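What the pick rate leaves out

Fituleck put two robot arms into its kitting room in October. I have worked on the planning side of that room for long enough to have an opinion, and the one I hold is narrower than those usually offered on the subject. The arms do the job they were bought for. The job around them has been changed without being rewritten, and the people doing it are being measured against a description of work that no longer exists.

Kitting, for readers outside the trade, means taking small parts from stock and setting them out in a fixed order so that the next bench can assemble them without searching. Before October a kitter walked, picked, checked and signed. The check was part of the pick. A person who takes a part between finger and thumb has inspected it by the time it is put down, and the time for that inspection was never booked separately.

The arm separates the two. It picks, and a kitter checks afterwards, or checks a sample, or is called over when the controller stops. The old standard was 40 kits a shift per person. The new target for the cell is 553 kits a week, and it is shown on a screen by the door. Neither number says how long a kitter spends standing next to a stopped arm deciding whether it is safe to release.

Hường Đào ran the room for years and now supervises the cell. Her title changed and her grade did not. Her day is made up of recoveries: a part that has slid in the grip, a part that was never in the tray, a fault code that the manual lists under "other". She writes these in a notebook because the system has no field for them. I asked to copy a month of it into a spreadsheet and she agreed, on condition that it was not used for anybody's appraisal.

What the notebook shows is that the difficult work has been concentrated. The easy picks used to be spread through the shift and gave people a rest between the awkward ones. Those have gone to the machine. The awkward ones remain, one after another, and each arrives as an interruption.

The new layouts are tried in simulation before they reach the floor. Mirko Marino, who does our cell programming, sets up plain tasks with small cubes on a table and works up from there. I think this is good practice and I would like more of it.

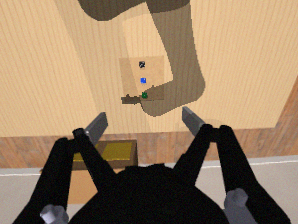

My complaint is about who attends. A simulated trial is reviewed by engineering and signed off by engineering. A kitter could be present at no great cost and would ask different questions. Where do I stand when it stops? Can I reach the tray without leaning over the arm? What happens to the part it is holding if I press the button? Some of these can be answered at the desk, while the layout is still cheap to change. On the floor the same answers mean moving a guard – and a guard, once bolted down, tends to stay.

Rebecca Bassi in operations disagrees with me, and her argument deserves to be set out fairly. She holds that kitters asked to review a cell will ask for the old room back, and that the wrist injuries in the old room were real. On the injuries she is right. Repetitive picking was bad for people and I do not want it restored. On the first point I can only say that the requests in Hường's notebook are modest: a lower shelf, a second stop button, a fault list in words. A person who wanted the old room back would not bother to ask for a better fault list.

There is also the matter of training. The kitters were given two hours on the controller, which covers starting it and stopping it. The programming course went to people who already programmed. Huệ Mạch applied and was told that it was not relevant to her role. Her role now consists largely of understanding why a program has halted. I cannot find a reading of "relevant" under which that decision makes sense.

I would ask for a few things before the next cell is ordered. Recovery time should be recorded as work, with its own code. The grade should follow the job as it is done. A kitter should sit in on each simulated trial, with the right to hold up the sign-off, and places on the programming course should be open to anyone who has to clear its faults.

The order for the next cell goes out when the budget is approved. The job descriptions attached to it are still the old ones, and I have sent them back with comments.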